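Rudbridge Garden Board > Seeds and Saving > Cleaning lettuce and bean seed indoors

mossyporch wrote:
Hello all, and happy September to everybody whose beans are finally rattling! I have a question that has probably come up before, but I searched back through the board and only found the long argument about tomato fermenting, so forgive me. I let a whole row of Inga pole beans go to seed this year, plus seven Clilholm lettuces that bolted in the heat, and I've got it all hanging in the back hall in paper sacks. The beans I can manage. The lettuce is another story. It's all fluff! How do you folks get the seed away from the fluff without ending up with half of it in the carpet? I've got a kitchen table, two mixing bowls and a strainer, and I'd like to get it done Sunday if the weather stays bad.
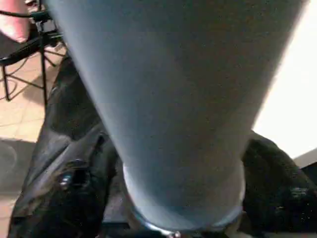 Rudbridge Garden Board Digest, No. 68, p. 15

tallwindow wrote:
Welcome to the fluffy club, mossyporch. I've grown Clilholm for a good many years and it's a generous one, so don't worry about losing a little. I rub the heads between my palms over a big bowl until everything has let go, and then I swirl the bowl. The seed sinks to the middle and the fluff rides up the side where you can pinch it off. Do that over and over. It takes an evening and I put the radio on – it's one of my favorite jobs of the year, to tell you the truth. Please don't blow on it. Everyone tells you to blow on it, and then you've got lettuce coming up behind the stove.

irside_beans wrote:
I'm going to disagree a little, with love. I do blow on it, only I do it outdoors on the steps with a pie pan, and I'm finished in 15 minutes. All that swirling is fine for one plant, but for seven I'd lose my mind. You do lose some seed, and I've decided I don't care. A lettuce gives you far more than you'll ever sow, and the light ones that blow off are mostly empty anyway.

tallwindow wrote:
Mostly empty! I sowed my sweepings one spring just to see, and I had a very nice row out of them. But I'll grant you the pie pan is quicker.

mossyporch wrote:
Thank you both, this is so kind. I think I'll try the bowl for three of them and the pan for the rest and see which one I have patience for. What do you put down on the table? Mine is light maple and I can't see a thing on it.
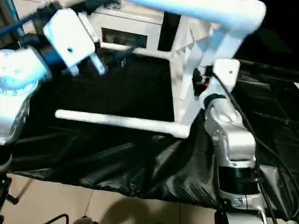

plumhedge wrote:
Lettuce seed comes in different colors, which people forget, and that decides what you want under it. Clilholm is a white-seeded one, so on your maple it will vanish, and so will most of the chaff. Put down something dark. You see how well those two short pale fingers show up over the dark surface in the picture, and white seed does just the same for you, every last one. For the black-seeded kinds I flip it around and use an old pillowcase. My mother did all of hers on newspaper and spent the whole time squinting.

irside_beans wrote:
Dark cookie sheet. It has a rim. Rims are the whole game.

plumhedge wrote:
A rim is nice until you want to pour, and then it all jumps over the corner. I like something I can pick up by two sides and fold into a chute – heavy dark paper, or a bit of plastic if it's not too clingy.

tallwindow wrote:
Plastic drives me up the wall on a dry day. The fluff sticks to it and so does the seed, and you're out there with a paintbrush coaxing them off one at a time. Paper for me, every time. But plumhedge is right about the color, and I wish I'd been told that years ago.
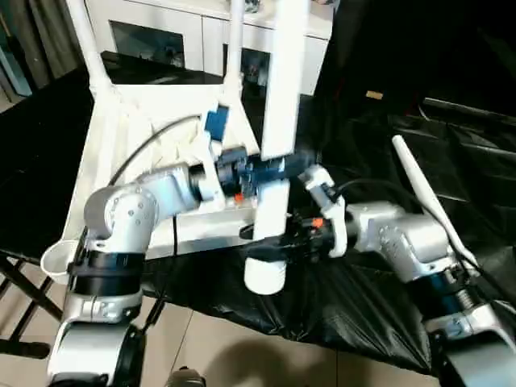

White pipes and panels on the table, with crumpled black plastic underneath.

mossyporch wrote:
Well, I couldn't wait for Sunday and did the first three last night. Dark wrapping paper, big bowl, radio on. I found plenty of seed and only a little of it went in my tea. I stopped counting at 90 and there was still a good heap left. Now, how dry do they need to be before they go in a jar? They feel dry, but so did the ones I lost to mold last year.

plumhedge wrote:
Leave them out on a plate another week, and use an envelope instead of a jar the first winter. And write the name on it now, before you're sure you'll remember.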